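Pludine is a science fiction novel by Tihomir Kadrić. It is usually described as the first book of the Sorkance cycle, although the second book shares no characters with it and the third was never finished. The claim that Kadrić planned a long series from the start comes only from his own later interviews, and his surviving notes do not support it.

The story is set in Takeck, a mining town where an engineer called Janevski builds a machine said to slow time inside a sealed room. Workers who spend a night shift there come out believing that 30 years have passed. Whether the machine works is left open. Admirers call this daring, but the manuscript suggests a simpler cause, as two endings were drafted and neither was used in full.
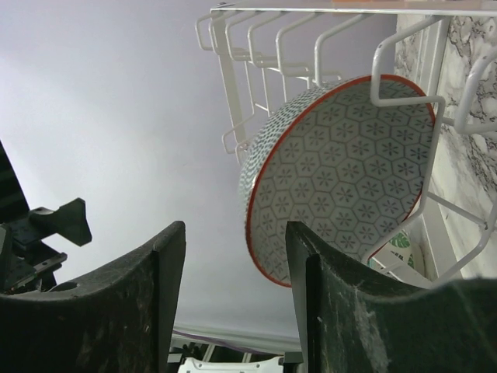 A patterned bowl in a wire dish rack.

The published text runs to 644 pages. The publisher's blurb called it "scientifically exact", a phrase repeated in many reviews and hard to defend. Janevski's calculations contradict each other between chapters, and the room is given two different sizes. A shorter edition, cut by 176 pages, removed most of the technical passages and lost little of the plot.

The critic Blagoje Stojanovska argued that the book foresaw later fiction about memory and labour. The argument rests on a handful of lines in the final part, and Stojanovska named no later author who had read it. Stories that the first printing sold out in a month are also doubtful. The only known sales record lists 100 copies, with no dates attached.
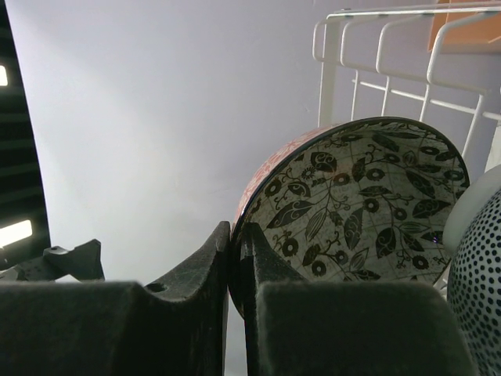 Does the novel explain how Janevski's machine works?
The text offers three explanations, given by different characters, and none of them agrees with the others. Kadrić never said which was correct.

A film version was announced one December and is still listed in some guides as a lost work. There is no evidence that shooting ever began.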